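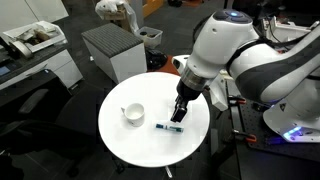
Can a robot arm clear my table yet?

Parts of it, slowly, if you show it what you mean. A cup, a pen and a few other well-behaved objects are within reach of a bench arm with a two-finger gripper. A table after dinner with four people and a toddler is still a job for you.

Hemwood Tabletop Chore Kit
Sold by Notel. Arm not included.

The Hemwood kit is a set of software, printed task cards and practice objects for people who already have a robot arm and would like it to do something their relatives might recognize as work. You supply the arm, a parallel gripper and a table. We supply the chores, along with realistic expectations, which we ship at no extra charge.

What's in the box

Task cards, 17 of them, each with a start layout, a finish layout and a pass mark
Two plain cups with handles
Markers, capped, in a pack that assumes you will lose some under the furniture
A pen tray
A roll of matte tape for marking cup positions
License for the Jundivgate task runner, 2 seats
Printed setup guide (the one people read after the first spill)

What it does well

Picking up a marker that is lying flat. Putting the marker in the tray. Moving an empty cup from one side of a table to the other and setting it down the right way up. Doing all this again after lunch without complaining, and with the same result, as long as you haven't moved the table.

Lakshmi Gounder, who wrote most of the cards, grades every chore by how annoyed you would be if a houseguest did it at the same speed. Moving the marker scores "mildly." Moving the cup by its handle scores "would do it myself."

What it does less well

Cups with anything in them. The runner will happily attempt a full cup, and we would happily rather it didn't. The cards are written for empty ones, and the warranty on the practice cups is written in the same spirit.

Markers without caps. The gripper doesn't care which end is which. Your table will.

Anything shiny, floppy, see-through or stacked. Dish towels are a research topic. Spoons in a drawer are a research topic with noise. We took the napkin card out of the kit in June after Kurniawati Mangundap ran it for an entire afternoon and ended up with one napkin, folded, by Kurniawati.

Shop-floor use

We get asked about this more than about kitchens. On a packing bench or a kitting station, where the same part arrives in the same spot, an arm like yours can already earn its keep, and has been able to for years. That has very little to do with our kit. The trouble starts when the part arrives in a slightly different spot, or upside down, or under a glove. Cards 9 and up deal with moved and rotated objects, and they are the ones worth your time if you're deciding whether a bench job is ready to hand over.

If every part on your bench is already in a fixture, buy another fixture. It's cheaper than we are.

Setup

Clamp the arm down before anything else. Put the work surface where the gripper can reach the middle of it from above with room to spare; a small round table is fine, and so is a square one. Tape your cup positions. Run the homing routine, then Card 1, with your hand near the stop button and your coffee in another room.

Most people get a first marker into the tray on the day they open the box. The cup usually takes longer. The handle is the hard part, so start by gripping the rim, which is bad manners and good engineering.

Compatibility

Any arm that accepts position commands over a network connection and a parallel gripper that opens wide enough for the practice cup. The Chong finger pads (sold separately) help with smooth barrels and glazed cups. Suction grippers will run the cards but fail the handle tasks, and the log will say so in a tone some customers have found personal.

Questions customers send us

Does it work while I'm out? It will run. Stay in.

Can it do the dishes? It can move one clean cup nearer the sink.

Can I write my own cards? Please do. The format is plain text, and Anisa Sumampouw reads the ones people send in. Her favorite so far asks the arm to find the other marker.

Is it faster than a person? Ratih Hidayat raced it on Card 2 and won with time to eat a cookie. It has improved since, and so has Ratih.

Returns

Unopened kits can come back for a full refund. Opened kits can come back if both cups are in them and both cups are still cups. Send a note with your order number to Sulastri Pattinasarany on the Notel returns desk, and tell her which card you stopped at. She keeps the list, and we use it to decide what gets rewritten.

Page last updated September 8, 2022. Replacement markers ship separately.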